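Tautahi Manipulation Project

The Tautahi Manipulation Project is a student robotics project in which teams program a simulated robot arm to move small objects between containers on a table. It is run as an extension of the introductory robotics course at Clarora, a technical college, and is open to second-year students and to members of the college robotics club. Most of the work is done in simulation. A shorter final stage uses a physical arm in the college workshop.

The project takes its name from Tautahi, the software package written for it. The package is maintained by former participants under the supervision of Stella Masanja, who has taught the course from its second year.

History

The project began as a set of homework assignments by Hemi Baxter, then a teaching assistant at Clarora. The assignments asked students to compute joint angles for a six-joint arm on paper and check the results against a small viewer program. Baxter and Isamu Sasaki later joined the viewer to a physics engine, which allowed objects to fall, slide and be pushed. The first version of the combined package was released to students on 28/08/2021.

Early versions drew the arm on a flat gray plane with no surroundings. Digby Pirihi added furnished rooms in the second year, after several teams found that programs tuned on the blank background failed when given rendered views with walls, shadows and wood grain. The older plane is still included for testing and is selected with a setting in the task file.

Simulated environment

Each task is set in a room that contains a table, an arm fixed to the tabletop and one or more containers. The room is built from a task file, a short text document that lists the position and orientation of every object. Wall color, floor material and lighting direction are also set there. Teams may edit these values during practice but not during scoring.

The arm model is a chain of rigid links joined by rotary joints. Joint limits are enforced by the simulator, and a command that exceeds them is clipped and logged as a fault. Contact between the arm and the table is also logged. Rendered views are supplied to the team's program along with joint positions. Object positions are withheld in the scored rounds and must be estimated from the views.

The corner room is one of the layouts used for practice. It has a plank floor, gray-green walls with a round clock, and a wood-grained table. The arm is mounted at one end of the tabletop, with a circular gray tray farther back and an open blue bin near the long edge. Small objects lie in the tray. The arm casts a shadow on the bare tabletop between its mount and the bin, a region that often causes errors in programs that separate objects from the background by brightness alone. 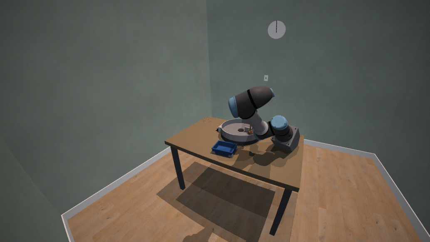
Tasks and scoring

The standard task is a transfer. The program must pick up an object from the tray, carry it clear of the rim and release it in the bin. A transfer is counted when the object is at rest inside the bin and the arm has withdrawn. An object dropped on the table may be picked up again, but an object that reaches the floor is out of play for the rest of the run.

A scored round consists of 36 runs with different starting positions. Teams submit one program for the whole round and may not change it between runs. Points are deducted for joint faults and for contact with the table. Ties are broken by total path length of the last link, with the shorter path placed first.

In the most recent round, 29 teams submitted programs that met the entry rules. The highest total was 659 points, scored by Gistis, a team led by Eleni Vukadinović. Its program used a fixed library of approach paths and chose among them by the estimated position of the object.

Physical stage

The physical stage is held in June. Teams that pass the simulated rounds are given two sessions with the workshop arm, the first for calibration and the second for scoring. The same program interface is used in both stages, although speed limits are lower on the physical arm. Results from the two stages are reported separately and are not combined.

Differences between simulated and physical runs are the subject of the written report, which each team must submit to receive course credit. Friction at the container rim and delay in the camera signal are the causes most often given.

Related projects

Lillunura, a club project at the same college, uses the Tautahi room files for mobile robots. It replaces the fixed mount with a wheeled base and removes the table limits. The two projects share a model library but have separate rules and scoring.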